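Dernière mise à jour : août

Publié par Araba Laryea, 16 h 45

Bon, les goûters. J'avais promis d'en reparler après le grand déballage du placard, et comme trois d'entre vous m'ont relancée, je m'y colle (avec un café, les petits dorment encore, on croise les doigts).

Chez nous, le problème était simple : les paquets familiaux s'ouvraient tous en même temps, finissaient mous au fond de l'étagère, et à quatre heures tout le monde réclamait exactement celui qui restait dans l'autre sac. J'ai donc décidé de tout sortir et de préparer des petites boîtes, une par jour, avec uniquement des goûters emballés un par un. Mon budget pour le mois, c'est 45 euros, pas un centime de plus, et j'y arrive presque !

Je fais ça par terre, sur le tapis des enfants, celui avec le gros canard jaune. La table serait plus confortable pour mon dos, je sais, mais par terre les petits peuvent choisir eux-mêmes, et un goûter choisi est un goûter mangé. La règle : un sucré tout doux, un plus gourmand, et on ne négocie pas une fois la boîte rangée. Enfin, on négocie quand même, surtout la petite, qui change d'avis au moment où je me relève.

Pour les boîtes, j'ai essayé les Kivico à couvercle, trop hautes, on ne voit rien au fond. Je suis revenue à une boîte toute bête, ouverte, peu profonde, rose pâle sur les bords et gris-bleu dedans. Un « Mini » (on dirait) jaune et blanc contre la paroi, un paquet rouge foncé plus bas, et l'orange et jaune qui attend encore sur le tapis.
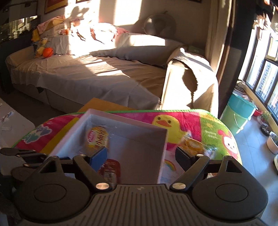 Snædís trouve que je me complique la vie : chez elle, un seul grand bocal sur le plan de travail, chacun se sert une fois, et le soir elle remplit. J'ai tenté il y a deux étés, le bocal n'a pas passé la matinée !

Prochaine étape, les compotes, que je ne sais toujours pas où ranger. Si vous avez un système pour les gourdes qui roulent partout, je prends.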